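About Penderside

Penderside is a small language school for adults. We teach Slovak and Czech to people who have moved here for work or family and need to talk to landlords, doctors and the man at the parts counter. We don't promise fluency in 30 lessons. We have read the ads that do, and we have met the students who paid for them.

Rostislav Kadlec and Ľubica Procházka opened the school after years of teaching at larger ones, where placement tests seemed to put everyone in whichever group had seats left. We still use a placement test. We just don't trust it much, so every new student also has a talk with a teacher.
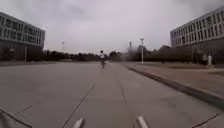
Page last changed: Jul 16, 2026

What we are doubtful about

Apps, mostly. They are fine for words on the bus. Peter Zelenák tried one for a winter and learned to say that the bear drinks milk. "Immersion" is another word we avoid, having seen it used for any class where the teacher won't answer a question in English.

We are also wary of our own numbers. To date 947 students have finished a course with us. Finishing means they came to the last lesson. How much they kept a year later, we can't say, and we doubt other schools can either.
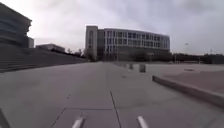 Open plaza and the building with the curved facade

Who teaches

Miroslava Bartoš runs the beginner groups and is strict about case endings. Maham Arain came to us as a student and now teaches the evening conversation course. We have 2 textbooks, neither of which we fully like, and a folder of our own worksheets that gets corrected every September.

Fees and dates are on the Courses page. A trial lesson is free, and you won't get a phone call afterward unless you ask for one.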